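Speaker notes: Choosing the next view in cluttered tabletop scenes
Oltell group, methods session
Slot is 20 minutes including questions. Aim to stop talking at the fifteen-minute bell.

Slide 1. Title
Say the title once and move on. Mention that the work was done at Oltell and that the scene generator comes from the Dristum project. Slides will be on the workshop page afterward.

Slide 2. The problem
A robot that has to pick something off a table usually gets one look before it plans. One look leaves a lot hidden. A tall object blocks the one behind it, and glass gives bad depth from almost any angle. Most systems deal with this by moving the camera along a fixed path, an arc or a ring of stops. That works, but it costs time, and many of the stops add very little.
Our question: can the robot pick its next viewpoint from what it has already seen, and do as well as the fixed path with fewer stops?

Slide 3. What we changed
Two parts. First, a map of the space over the table where every cell is free, occupied or unknown. Second, a small network that looks at the map and the current image and scores candidate viewpoints. The score is the amount of unknown space we expect to clear, minus a travel cost.
PAUSE. People mix this up with the older Štěpánek planner. That one scores by geometry alone. Ours also gets the image, so it can learn that depth on glass or polished metal should not be trusted.

Slide 4. Scenes
All training is in simulation. Rooms are built from a set of floor plans, wall textures and furniture, then the tabletop is filled at random. Lighting is random too, and we left in the overexposed cases.

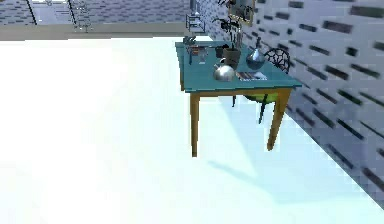 Simulated room: teal tabletop with a kettle, houseplant and glassware.

Talk over this one for a minute. Point at the kettle first. It is shiny and picks up the light around it, so a depth sensor model with realistic noise will return holes there. Then the plant, rising from the pot just behind it. Thin stems are hard for the map, because a cell can be mostly air and still be occupied. Then the glass vase, with the patterned back of the chair partly behind it. Background seen through or around glass is a common source of false surfaces.
Also mention the magazine. Flat things are easy to see and easy to lose, because at our cell size they merge with the table.
If someone asks about the white floor: yes, it is very bright. The network has to cope with large areas that have no texture.

Slide 5. Setup
We tested on 50 rooms that were not used in training. Each method starts from the same first view and gets up to 9 views in total. We compare against the fixed arc, random choice and the geometry-only planner. The measure is the share of reachable tabletop space correctly labeled at the end of the run.

Slide 6. Result
With the full view budget, our method labels almost 71 percent correctly. The geometry-only planner comes second. Random choice does better than the fixed arc, which surprised us, and we think the arc simply spends too many stops on the same side of the table.
Do not read the table out loud. Point at the bold row and go on.
The gap is widest in rooms with several clear or reflective objects. In rooms with only matte objects, the learned score and the geometry score end up very close, and I would use the simpler one.

Slide 7. Where it fails
Tables pushed against a wall. Half the useful viewpoints are gone, and the planner keeps asking for poses the arm cannot reach. We filter those out, but the filter is slow.
Thin leaves. Still bad with every method we tried.
No test on a real arm yet. Say this plainly before somebody asks.

Slide 8. Next
Real trials at the Flaltenen lab, starting in May if the mount is ready. Same objects on the table in every run, different lighting.
Code and the test rooms go out together. Training rooms can be rebuilt from the seeds.

Backup slide A: travel cost weights
Backup slide B: effect of cell size. Use this if the magazine question comes up.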